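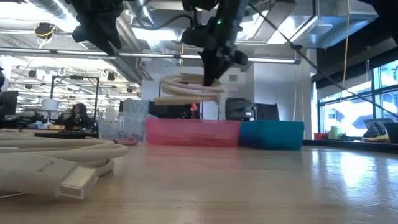
1/ Cable sorting, day one. Everything from the desk drawers is going across one table and into bins. I'm posting as I go so I remember the system.

2/ Bins so far: a clear one, a pink one and a teal one. The clear one has the dark tangled stuff in it. I'll deal with the tangles last.

3/ The cream cables are the thick ones. They coil into wide loops and don't want to go any smaller, so I leave them wide. Forcing them tighter just makes them spring open in the bin.

4/ Caps stay on the plugs. There's one on the cream cable lying on the table, over the end of the connector. I lost a lot of these caps in the last move and I'm not buying more.

5/ The little reddish-pink bundle is staying out for now. I haven't decided if short cords get their own bin or go in with the rest.

6/ Someone asked about labels. I used Terley tags in March and most of them fell off. Trying masking tape this time - one flag near the plug, written in pencil.

7/ Ataahua Faulkner says to coil everything over-under. I do that for the long ones. For the short ones I just fold them and move on.

8/ Anything I can't match to a device gets 200 days in a box in the closet. After that it goes to the electronics drop-off on Rutherford.

9/ Tangles tomorrow. If you have spare twist ties, I'll take them.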